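Projects > Year 3 > Group reports > Teaching a gripper to tidy up

Overview Team Method Results Downloads

Our job in August was to get enough examples for the model to learn from, and I'll admit I thought it would be the easy bit! Tipene Hollis and I took turns with the hand-held gripper (we call it Drillus, after the folder name) and the plan was 60 good recordings per object. We got to 20 on the first morning and had to bin 8 of them, mostly for moving far too fast. Asif Paracha kept telling us to slow down, and he was right, annoyingly.

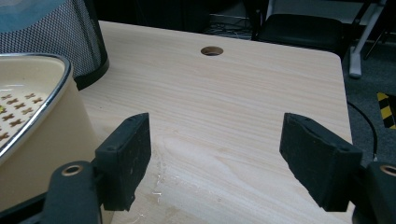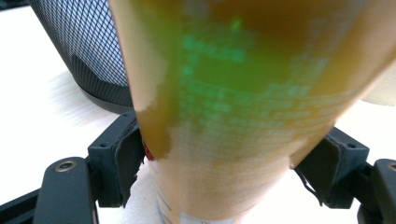 After that we agreed on a few habits. Start each go with the fingers open, come in slowly, hold still for 3 seconds once you've got a grip, then put the thing down somewhere new. I also started swapping which side I came in from, as Tipene is left-handed and I'm not, and our first batches looked like two different jobs when we played them back side by side.

Labelling took ages. We used the Schmieder sheet from last term (still no undo button, argh) and wrote down the object, the start and end of each grip, and whether we'd keep it. If we disagreed, Asif had the final say. By the end we had almost 60 keepers for the tall objects but far fewer for the bowls, so those are next on my list before we train anything.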